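How to Record Bottle Grabs With the Handheld Gripper (Fall Project Notes)

9/11/24

Okay, so a bunch of you asked me to write this up after the last club meeting, and I figured it was faster than answering the same message over and over. These are my notes for recording pick-up demos with our handheld gripper, the one our project team is using for the October showcase. If you did the cube exercise last spring you already know half of it, so skim.

What you need

The gripper with both fingers screwed on, a charged battery pack, a memory card with plenty of room, a small Phillips screwdriver and something to grab. I like drink bottles for beginners. They stand up by themselves, they're easy to find, and they're harder than they look.

Check the fingers first

Before you do anything else, wiggle each finger plate. If one moves, tighten its screws, but go easy – we're screwing into printed plastic and I've already stripped one hole (sorry, Lajos). Then squeeze the trigger all the way a few times. The fingers should meet evenly at the tips. If one gets there first, loosen its plate, nudge it over, tighten and try again.

Wipe the lens while you're at it! I lost an entire afternoon of clips to a thumbprint.

Set up your spot

Pick a desk with good light and leave things on it. I know the temptation is to clear everything off so it looks neat, and for your first couple of tries that's fine, but after that I want clutter. Toys, plants, whatever you have. Our model from last year, Sinham, was trained on nothing but bare tables and it fell apart the second we put a stapler next to the target.

Put the bottle where you can reach it without twisting your wrist. Stand up if you can. I recorded my first set sitting down and my elbow kept hitting the chair.

The grab itself

Start with the fingers wide open and the gripper a forearm's length back from the bottle. Hold still for a beat so the start of the clip is easy to find later. Then come straight in, nice and slow, with the bottle between the two fingers the whole way. Most people rush the last little bit, and that's the part the model needs to see best.

Close the fingers gently. With a thin plastic bottle you want enough squeeze to hold it and not enough to fold the sides in. Grab too high and it swings, grab too low and it tips. Once you've got a grip, stop moving and count to two in your head before you lift.

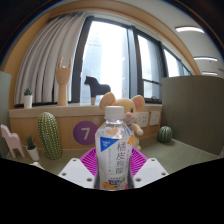
Bottle between the fingers, plush mouse right behind it.

I like having something with a face or a busy shape directly behind the target, like the mouse, because then the model has to sort out which thing is the bottle. Move the background stuff every 15 clips or so it just memorizes your desk. And swap the bottle too! Different label, different cap, different height, all good.

After the grip, lift straight up, move sideways and set it down flat. Open the fingers all the way before you back out – if you pull away early you'll knock it over, and the clip goes in the trash. Hold still again at the end, then stop recording.

Naming and uploading

Use your initials, the object and the clip number, in that order, all lowercase. Drop everything in the Onbridge folder the same day. Please don't rename old files, even if you spot a typo, because the Asareo script matches on names and it will quietly skip anything it doesn't recognize. Ask me how I know. We have 1017 clips in there right now and 208 of them are bottles, so there's still lots of room for more.

If something goes wrong

Clip is blurry: slow down, and turn on another light.

Fingers slip on the bottle: check that the plates are clean. Hand lotion is a killer.

Trigger feels sticky: stop and bring it to Lajos Antal before you force it. He built the linkage and he has the spare springs.

Recording quits partway through: it's almost always the battery. Swap it and redo that clip from the start.

Everybody on the team owes me 6 good clips before the next build night. Bad ones don't count, but keep them anyway in the subfolder called "oops" since Lajos wants to look through the failures when he redesigns the fingertips. If you want to borrow the gripper over the weekend, write your name on the sheet taped inside the cabinet door and put the battery on the charger when you bring it back.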